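Section 4 - Swapping and comparing finger pads (hand-held units)

Read section 3 first if the unit has never been calibrated. This section assumes it has.

Covers the Tido and Eker pad sets. The Wojcik pads use a different mount, see section 6. Don't force them onto these arms, the holes almost line up and that's how threads get stripped.

4.1 What you need

- Hand-held gripper, two if you are comparing side by side
- Small screwdriver that fits the pad screws properly
- One set of each pad you want to test
- Test items. Soft cloth first, then whatever you really care about
- Log sheet or the Poretti logger, firmware from December or later
- Charged battery. A run stops dead under 8 percent

4.2 Taking the old pads off

1. Power down. Wait for the status light to go out.
2. Open the fingers by hand, slowly. If they resist, stop and check the power again.
3. Back out both screws on the left finger. Keep them with that finger.
4. Slide the pad off toward the tip. Don't twist.
5. Wipe the seat with a dry cloth. Old glue or lint under a pad will tilt it and you'll blame the pad.
6. Same again on the right.

CAUTION: no solvent on the seats. It creeps into the arm joint and the grease is gone.

4.3 Fitting new pads

1. Check which way up the pad goes. Eker pads have a small notch, notch faces the handle. Tido pads can go either way.
2. Slide on until it stops.
3. Start both screws by hand before you tighten either one.
4. Tighten a little at a time, swapping between screws. Snug is enough.
5. Close the fingers with no item between them. Pads should meet flat. If you see light along one edge, loosen and reseat.
6. Power up, run the zero routine (hold the side button, 2 beeps, let go).

Note: mixed pads are fine for testing, one type per finger. You get a quick feel for which side is slipping. Just don't use a mixed pair for your final numbers, and write down wich pad is on which side before you start. Everyone thinks they'll remember.

Note: new pads feel slick out of the bag. Do a few throwaway grips on plain cloth before logging anything.

4.4 Checking the camera view

1. Start the live view on the logger.
2. Both pad tips need to be visible with the fingers fully open.
3. Close slowly. Tips should stay in view the whole way.
4. If one tip drops out, loosen the camera collar, nudge, tighten, look again.
5. Strong window light from the side - turn auto exposure off and set it by hand. Otherwise the pads go dark right when you need to see them.

4.5 Comparison run, soft items

Start with folded clothing. It's forgiving and it shows slip fast. Fleece and knits are the hard ones, the top layer lifts and the rest stays put.

1. Lay the folded item on a flat soft surface. A made bed is good.
2. Bring the gripper in from above, fingers open, item centered between the pads.

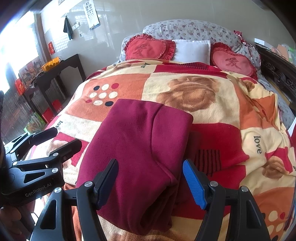 Can I compare two pad types without owning two grippers?
Swap the pads on one unit and rerun the zero routine before each set. It's slower, and you need to keep the items and the order the same for both sets, but the results hold up fine.

3. Lower until the pads are just past the top fold. Not all the way down or you'll grab the bedding too.
4. Close at the slow setting. Watch the top layer.
5. Lift straight up, hold, put it back down. Log it as held, slipped or partial.
6. Refold and repeat. Same fold every time.

CAUTION: keep your free hand clear of the fingers while the trigger is live. They close harder than they look.

4.6 Reading the results

The logger stops at 2,000 grips per file, then opens a new one. Merge them before you compare or the totals will be off.

Look at partials first. Lots of partials with few slips usually means the pads are gripping only the outer layer - go a little deeper before you give up on that pad. Slips all on one side means a bad seat, back to 4.3 step 5.

If the logger shows error 137, the zero routine was skipped after a pad change. Toss that set and redo it, there's no fixing it afterwards.

4.7 Putting things away

1. Power down, fingers half open. Stored closed, the pads take a set.
2. Pads off if the unit will sit for a while. Back in their own bags, label side out.
3. Copy the log files off before you charge. Charging resets the clock on older units.

Pad section maintained by Tadhg Ní Mhurchú. Send corrections with the section number and the step, please.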